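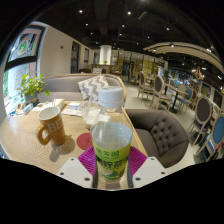

Dorota Żak replied:

With respect to the opening post, I do not think a patch test every six months is enough for clients who have permanent colour. Our salon asks for one 48 hours before every colour appointment where the product has changed, and before any first visit, whatever the client tells us about past treatments elsewhere.

Randville_Colour wrote:

The opening post was quoting the policy at our Randville branch, which I manage. To restate it for those joining from the second page: a new client is tested before the first tint, and a returning client is tested again after six months or after any reported change in health, medication or skin condition. Clients who have had a black henna tattoo are tested every time. The policy was reviewed in May and no change was thought necessary.

Ryszard Mazurek wrote:

May I ask what the manufacturer's leaflet says? In my experience the leaflet settles the matter. If it asks for a test before each use, a salon that tests every six months is working outside the instructions, and the insurer is entitled to take an interest.

Randville_Colour wrote:

The leaflet for our main range asks for a test before each application. I accept the point. Our insurer was given the written policy when cover was renewed and raised no objection, though I would not claim that this amounts to approval.

Ryszard Mazurek wrote:

It does not. I would ask them to confirm it in writing, with the product range named in the letter.

liltton_stylist wrote:

I should like to put the other side. We are a four-chair salon in Liltton and most of our colour clients come for a root touch-up every five or six weeks. Asking each of them to call in two days earlier is not workable. Several have told me plainly that they would go home and use a box dye, and I cannot see that anyone is safer for that.

Dorota Żak replied:

I understand the difficulty, but box dyes carry the same instruction. We went through our own records before deciding. Of 398 colour clients on the books, 127 had changed something that mattered since their last consultation – a new medicine, a pregnancy, a rash, a colour done at home – and had not mentioned it until they were asked directly. For touch-ups with an unchanged product we use a short written questionnaire and sign it with the client.

liltton_stylist wrote:

Then you do not test before every appointment either.

Dorota Żak replied:

No, and I did not say that we did. My first post refers to changes of product and to first visits. I agree that Mr Mazurek's question about the leaflet applies to us as well.

Baxter wrote:

Could members please say where they place the test? Our trainees were taught behind the ear, and a visiting tutor from Cletau has told them to use the inner elbow.

Randville_Colour wrote:

Follow the leaflet for the product in use. Ours gives the inner elbow. We note the site, the shade and the time on the record card, and the client initials it.

Ryszard Mazurek wrote:

The shade should certainly be noted. I have seen cards that record only "test done", and these are of little use if a complaint is made a year later.

liltton_stylist wrote:

I will look at the questionnaire, if Dorota Żak is willing to share the wording. I remain unconvinced about testing regular clients every time.

Dorota Żak replied:

I will send it by private message this evening. Please check it against your own product instructions before using it.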